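Greer Halliday on fruit, thrift and the joy of a half-empty tray

By Morag Kinnear

Greer Halliday is late, and when she comes through the back door she has a crate on one hip and is already talking. The delivery has arrived with no grapes in it, the plums are better than she dared hope, and would I like one? I would. It is half past seven in the morning and it is the best plum I have eaten in years.

She has run the produce counter at Tennant, the little grocer's at the bottom of Kemberg Street, since the September before last. Before that she spent most of her working life doing payroll for a carpet firm. "I liked payroll," she says. "People think I must have been miserable, and I wasn't a bit. But I used to walk home past fruit shops and slow right down, like other folk do outside a pub."

What drew me here is the way she lays things out. Most greengrocers build. They go for pyramids of oranges and great banks of apples, and the customer has to pick from the top and hope. Greer puts her fruit out in small amounts on wide black trays, with plenty of bare tray showing, and tops it up through the day.

"The building thing is lovely to look at, I'll give them that," she says. "My grandfather did it. But whatever's at the bottom of the heap has everything else sitting on it, and a ripe peach can't take that. I was throwing so much away in my first month that I went home and cried over it. So I thought, right, one layer, and we'll see."

One layer it has been ever since. Her colleague Hamish Farquharson, who does the early shift with her, took some persuading. He was sure that people would see the gaps and think the shop was running out. "I said we'd look like we were closing down," he tells me cheerfully, from behind a stack of crates. "I was wrong. They come in closer. They pick things up and have a sniff."

The black came about by accident. The old trays were green, with that plastic grass in them that Greer can't stand ("it gets everywhere, and you can never get it properly clean"), and when a café called Irnusent shut up shop she bought its display trays for £232. They were meant for pastries. She got them back to Tennant, put a few lemons in one to see the size of it, and went out to the pavement to look through the window.

"Well, I couldn't believe it. They glowed! Every colour just jumps at you. A red apple on green is nice enough, but a red apple on black, you want to reach out and take it."

We spend a good twenty minutes on mangoes, a subject on which she could clearly go on until lunch. She wants you to forget about colour. A red cheek, she says, tells you which side had the sun and not much else, and people leave perfectly ripe fruit behind every day for want of a bit of blush. Press it very gently near the stalk, smell it there, and feel whether it is heavy for its size. Then take it home and keep it out of the fridge until it's ready.

"And eat it over the sink," she adds. "Don't go cutting it into wee cubes for my sake."

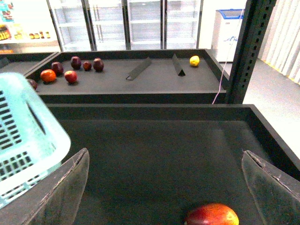

A mango at the front, with a red apple, what may be plums and the like on the tray behind, and a blue basket to carry them home in.

The baskets are another thing she has opinions on. She likes a light one, with holes in the sides so that any grit falls through, and she likes people to put the soft things in last. I ask if she ever says so to customers. "All the time. Rosalie Eberhard has been coming in here for longer than I've had the job and she still puts her potatoes on top of her nectarines. I take them out again at the till and she lets me."

Does she mix her fruit on purpose? She does. She would sooner see different reds and purples side by side than everything sorted into its own kingdom, and she thinks people buy more adventurously that way. Somebody reaching for an apple goes home with two plums as well. The dividers come out when she has something she really wants kept apart, and otherwise they stand at the end of the tray until they're needed.

By now the shop has opened and she is only half listening to me, quite rightly. Senga Chisholm from the flats wants to know if there'll be rhubarb at the weekend. There will. A boy in school uniform buys one pear with great seriousness, and Greer helps him choose it, turning over several before she's satisfied.

I ask what she is looking forward to this year, and she doesn't stop to think. "Gooseberries. The pink ones, the dessert ones. You get them for such a short time, and hardly anyone knows you can eat them just as they are. I'm going to put a bowl by the till and make everybody try one."

I leave with a bag of plums, which she has packed herself, on top.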